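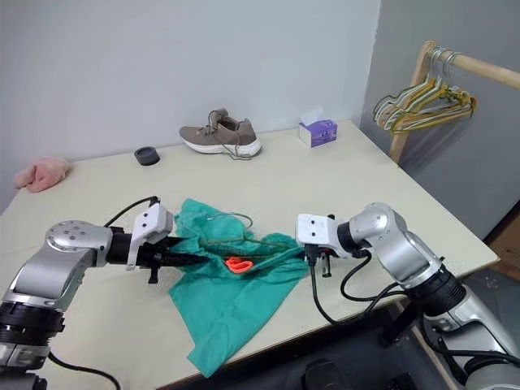
Where can you take clothes that are too good to throw out but never get worn? From August, you can bring them to the Gromura clothing room, where they'll be sorted, folded or hung up and offered free to anyone who needs them.

Gromura opens its new clothing room in August, and we couldn't be happier to finally share the news! The room has space for 2000 pieces on rails and another 140 deep shelves for folded things like jumpers, towels and kids' pyjamas.

Last year our old swap table at Rivadeneira Hall passed on 2288 pieces of clothing. People kept asking for a proper rail so they could look through shirts without digging to the bottom of a box, and now they'll have one (several, in fact, and a mirror too).

The long tables are for laundry that comes in crumpled. A green cloth and a wire hanger in a heap can become something you'd happily pick off a rail, and it's a lovely job to do with a cup of tea beside you. Shake it out, find the shoulders, do up the top button and smooth the front with your hand. Knits get folded so they don't stretch.

Jerkine has given us the rails and Stomex is lending two steam irons for the first season. Our thanks to both! We're hoping to rehome 3000 pieces by the end of our first year.

What to bring: clean clothing in any size, bed linen, scarves, and spare hangers of every sort, wire ones included. Please leave pillows, helmets and single socks at home. Small mends are fine, and there'll be a basket for anything missing a button.

The room will be open mornings from 9 am to noon, with drop-offs at the side door until 4 pm. You don't need to book or bring any paperwork. Come and have a look, take a coat if you need one, and stay to fold if you've got half an hour to spare.

Media enquiries: Gromura front desk, Rivadeneira Hall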